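Setting Up the Candy Station (Section 4)

By Verena Pichler | October
131 shares | 38 comments

I wrote this section for whoever opens the Prollberg packing room at six in the morning. I used to hand-fill the sample bowls myself, almost 200 pieces before the first coffee, and my wrists remember every one! These days the arms do the picking and we do the setting up, so the setting up had better be good.

Before you start: if you're new on the Hutapea line, read Section 2 on the stop button first. I mean it.

1. Log in at the Brudar panel and wait for both arms to park. Hands stay off the table until the panel says PARKED.

2. Wipe the tabletop with a dry cloth. No spray, please (it leaves a film and the candies slide).

3. Put the metal bowl at the far side of the table, middle or close to it.

4. Lay out the wrapped candies one at a time with open space between them. The angle doesn't matter much. I used to line them all up like little soldiers and it made no difference whatsoever.

5. Check that the cable on each arm hangs clear of the fingers.

6. Step back behind the yellow line and press RUN. Speed goes to 40 for the first bowl. You can bring it up after that.

CAUTION: Never reach in to straighten a candy while the arms are live, even if it's the most annoying crooked candy you've ever seen. Press PAUSE, wait for PARKED, then reach.

NOTE: Shiny wrappers under the ceiling lights can confuse the Skunlow software. If you get two misses in a row, pause and move the candy a little. Still missing? Write the flavor on the miss sheet and carry on.

Wrapped candies on the table and in the bowl:
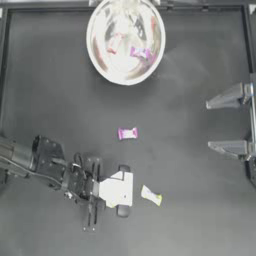
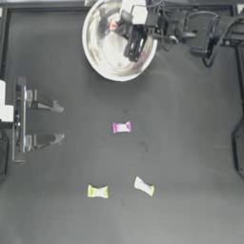
7. When the bowl is done, pause, swap it out and initial the sheet.

One more thing, since people keep asking me at break. The filling job is gone from the rota, yes, and the hours went to checking and changeovers. I like it better (my wrists certainly do), but you stand more and you watch more, and watching is tiring in its own way. Trade places every hour, and tell your shift lead if you aren't getting your trade. Shutdown is in Section 5.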